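Home / Workroom / Bench Coverings / Nilden Bench Mat, Teal

Nilden Bench Mat

A smooth, matte covering for workbenches and assembly tables, sold by the metre from a roll 60 cm wide. The colour is a mid teal. It suits small parts and pale materials that are easily lost on a white or grey top.

The mat lies flat under its own weight. For a bench in regular use we suggest fixing it along the back edge with double-sided tape or a clamping rail. Eltier rails fit without drilling through the mat.

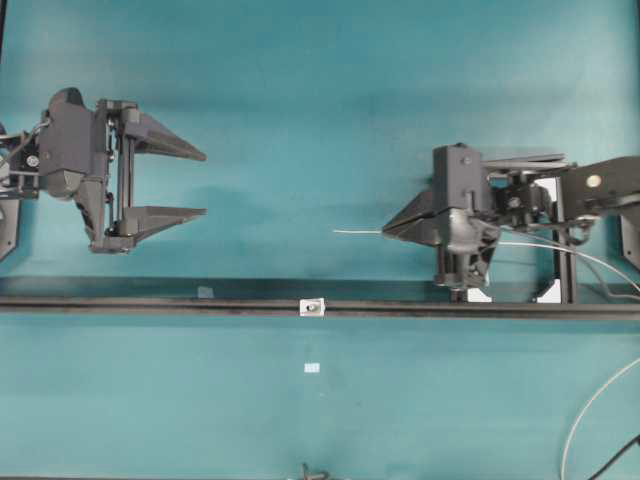

Cut it with a sharp knife against a steel rule, from the back. New lengths may curl at the ends for a day or two if they have been stored in a cold room. Leave them face down overnight before fitting.

Wipe with a damp cloth and mild soap. Do not use acetone. Dark marks from rubber feet will usually come off with Durkix surface cleaner, item 6 on the accessories list.

Thickness: 3 mm
Width: 60 cm
Minimum order: 3 metres
Colours: teal, slate
Finish: matte

The slate colour is out of stock until November. Orders for teal are sent from our Collado warehouse. Cut lengths cannot be returned unless faulty.

See also: Eltier Clamping Rail, Nilden Edge Strip, Durkix Surface Cleaner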